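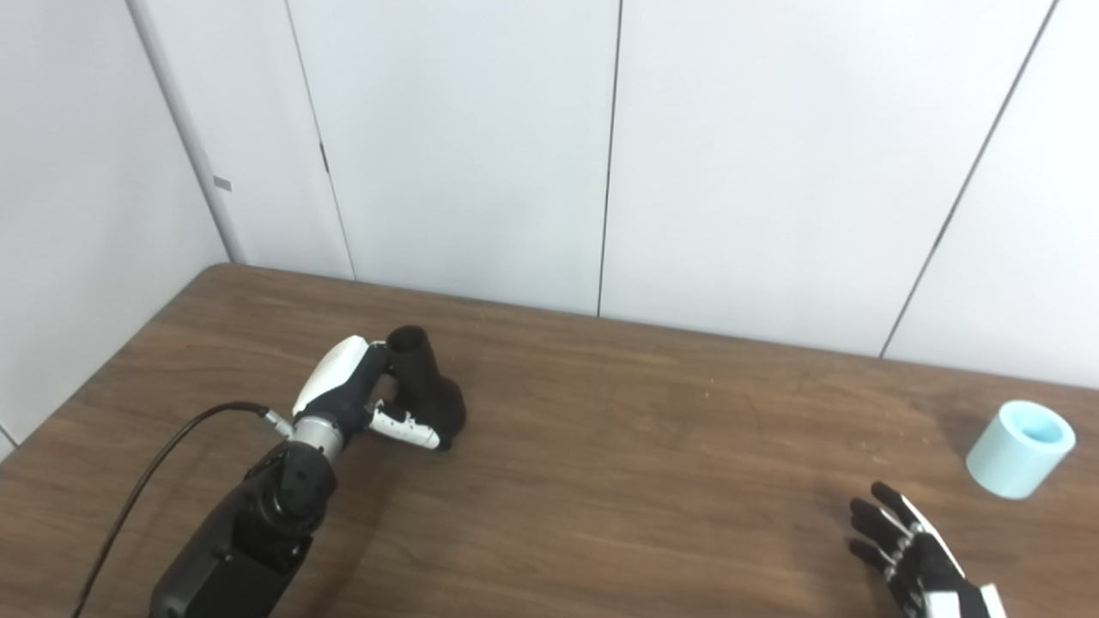

Black part in one hand, blue cup still on its side.

Clubs > Robotics > Two-Arm Projects

Cup handoff for our student project?
Holtance

Our club is so into this! One hand holds the black part, then both hands meet at the cup. Any tips on timing?

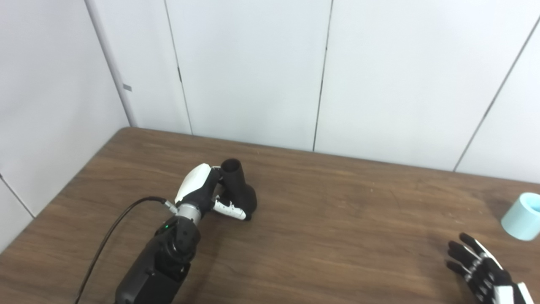
We have 3 weeks until the Ivwood meet and 237 practice runs saved — I want more!

3 comments

Mekonnen
Close the thumb last, and slow the final inch. Our class did that and loved it.

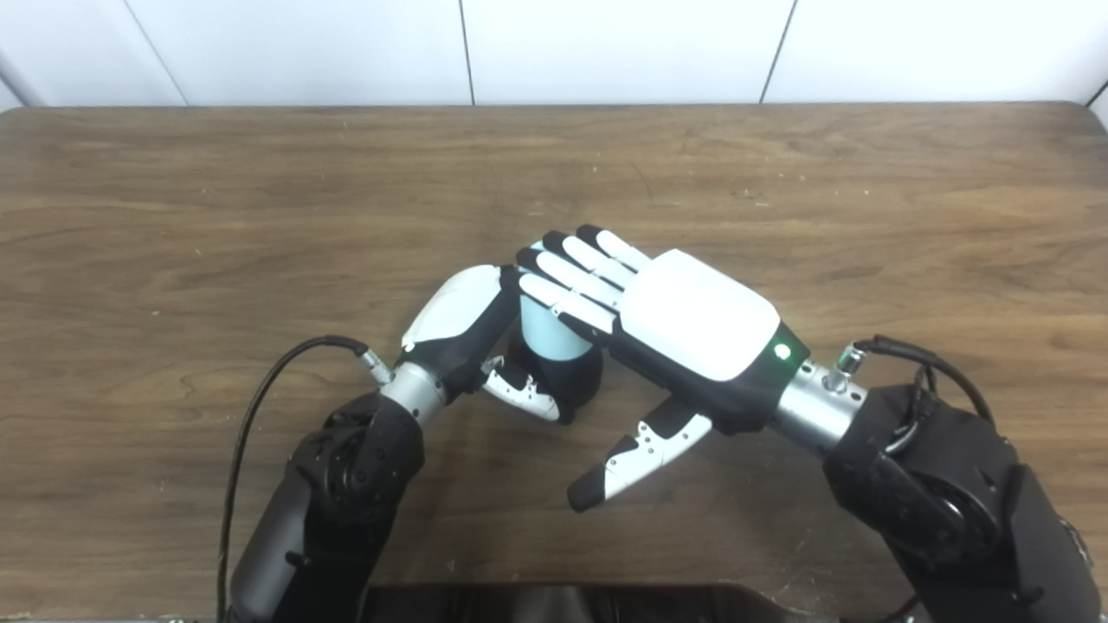

Both hands at the cup.

Skindutthorpe
No clue on timing, but good luck!!

Tagged: hands, student builds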